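Storage and Bedding, Edham Guest Rooms

Gallery page, updated Friday, November 15, 2019

The pages in this set cover small storage as it is used in the bedrooms at Edham. Baskets are listed by material and wall type. Lids, liners and labels are covered on a separate page. Text by Binta Nwachukwu.

Perforated plastic, white, rectangular. Rounded corners, thick smooth rim, handle cutout molded into the end wall near the top. Gray sheet, plaid pillow, one yellow plush toy in the basket.

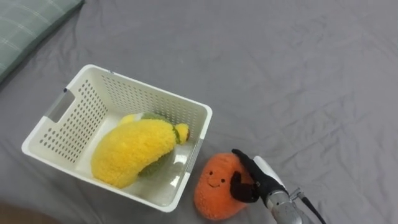 Soft toys are stored one to a basket where the toy is long enough to take up most of the floor. Smaller ones share. Long pile should go in dry and should not be pressed under other items, as the tufts flatten and are slow to recover.

Perforated walls are preferred to solid ones for anything made of fabric. They let air through and can be wiped with a damp cloth. Dust collects in the holes and needs a soft brush, twice a year at most.

Baskets may be set on a made bed during sorting but go back on the shelf afterward. The Zilisar shelf takes 2 side by side with the handles facing out. The Wragg shelf is shallower and takes one, turned lengthwise.

Catalog entry 314. Bedding is listed under 433.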